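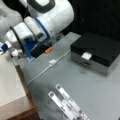

Second Interim Report: Joromitz Evening Repair and Reuse Program
Prepared for the Primier Community Fund
Submitted 30 August 2025 by Ye-seo Hyun, Program Manager

1. Period covered

This report covers the work done since our April report. It follows the headings in the grant agreement. The budget table is sent separately as a spreadsheet, so only the points that need explaining are covered in section 5.

2. Sessions held

We planned to run 39 evening sessions in this period and ran 38. The missing one was called off when the building lost power in the late afternoon. People who had booked were phoned the same day and offered places on the next two evenings, and most of them took one.

Sessions still open at half past five. We tried a later start for a few weeks at the request of people who work in Bovilness and come in by bus. Attendance did not change much, and the later finish meant that those same people were waiting a long time for a bus home. We went back to the earlier time and now hold two late slots for anyone who calls ahead.

Lamps, kettles, fans and small radios remain the items people bring in most often. Clothing repair has grown faster than we expected. In the first period it was one table at the back with one sewing machine. It now has its own sign-up sheet, and on busy evenings we have had to close the sheet early. We bought a second machine in May from the equipment line, which was within the amount agreed.

3. Training

Eight people finished the basic electrical safety course. Six of them have gone on to help at sessions regularly. One of the others moved away and the second has asked to come back in the fall, when her shifts change.

The course itself was shortened. The original outline gave a full evening to the history of product standards, and the feedback on this was poor. That evening now goes to fault finding on cords and plugs, with more time for each person to practice with a meter. The written handout was revised to match and a copy is attached to this report.

We have not yet started the training in bicycle repair. The instructor we had lined up took a full-time job, and a replacement has been slow to find. We have two conversations under way and expect to settle on one of them before the next report.

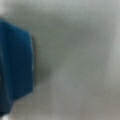 Close-up, Joromitz.

4. The parts library

The parts library was the newest piece of the program and took the most staff time. The idea is simple: useful parts from items beyond repair are kept, sorted and given out free. Sorting has been the hard part. Our first labels went by the kind of appliance the part came from, and this meant that the same screw could be in several drawers. In June we changed to sorting by the part itself – switches together, fuses together, knobs together – and the time spent looking for things has gone down.

Shim, the local hardware store, has agreed to send over its returned and open-box fittings once a month. The first two deliveries were mixed in quality. We have asked the store to leave out anything with damaged packaging where the rating can't be read, and they were happy to do so.

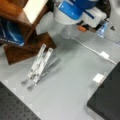 Storage is close to full. We have cleared out the duplicate power adapters and passed them to the town recycling point, which bought us a little room. A longer-term answer would be the use of the second closet in the hallway. We have written to the building manager about it and are waiting to hear back.

5. Budget notes

Spending is slightly under plan. The main reason is the bicycle instructor's fee, which has not been used. We ask the Fund's permission to carry that amount into the next period with no change of purpose.

Printing cost more than planned. The new course handout is longer than the old one, and we also reprinted the session flyers after the bus route number changed. We have covered the difference from the office supplies line and don't expect it to happen again.

6. Next period

Our main tasks are to appoint the bicycle instructor, add a second evening a month for clothing repair, and finish the written index for the parts library. The index is typed up as far as the letter M. We will also run the safety course once more, starting in October, and the sign-up list for it is already open.

Questions about this report can be sent to me at the program office.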